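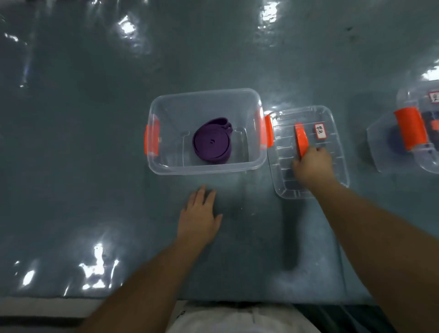 Workshop Log

Home Builds Gallery Parts Contact

Livell arm: the box-packing bench

2 min read

Livell is a two-arm tabletop robot that Bit-na Jeon and I are building in the shared workshop on Trosau. The first job we want it to do is pack small items into clear boxes and close the lids. Before the arms can try it, the task gets worked through by hand at the bench, so we know which motions we have to plan for. This page has one picture so far – more will go up as the build moves along.

Purple band, coiled, in the open box. The lid is next to it with the right hand near an orange latch tab, and the left hand is flat on the table.

Notes on the task

The latches are the hard part. Our first gripper, the Kofler, opens to 70 mm, plenty for the coil, but its fingertips are too thick to get under a clip. Bit-na is printing a thinner pair with a small hook on one side.

Clear plastic on a shiny table is also difficult for the depth sensor. It loses the walls of the box wherever there is glare. We may put down a matte mat, but I would like to try moving the lamps first.

The code is split into 4 steps: place the item, pick up the lid, seat it, press the latches. Steps 1 and 2 run in the simulator. Aurélien Gilbert is rewriting the third one for the Votska controller and hopes to have it on the bench by Thursday.

The next set of pictures will be of the new fingertips.

2 comments Share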